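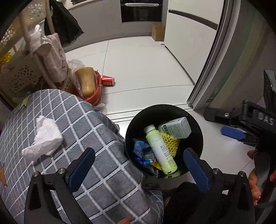

Rules for Robots That Pick Things Up

A robot that helps at home needs rules, just as you have rules in a science lab. People write them down before the robot starts work. A list of rules that many people agree to follow is called a standard.

Rule 1: Go slow near people. A robot should slow down when someone comes close.

Rule 2: Don't squeeze too hard. A plastic bottle bends easily, and fingers can get pinched. Soft pads on a gripper help it hold on with less force.

Rule 3: Have a stop button. It should be big, red and easy to reach.

Rule 4: If you aren't sure, ask. Is a crumpled tissue trash? Probably. Is a towel? No. When a robot can't tell, it should leave the thing where it is and check with a person.

Uwe Ehlers tests robots at Kistia. His team tries each new job 60 times before a robot may do it in a real kitchen. If it breaks a rule even once, they fix the problem and start again from one.

Try it: write 4 rules for a robot that cleans your room. Which one matters most to you?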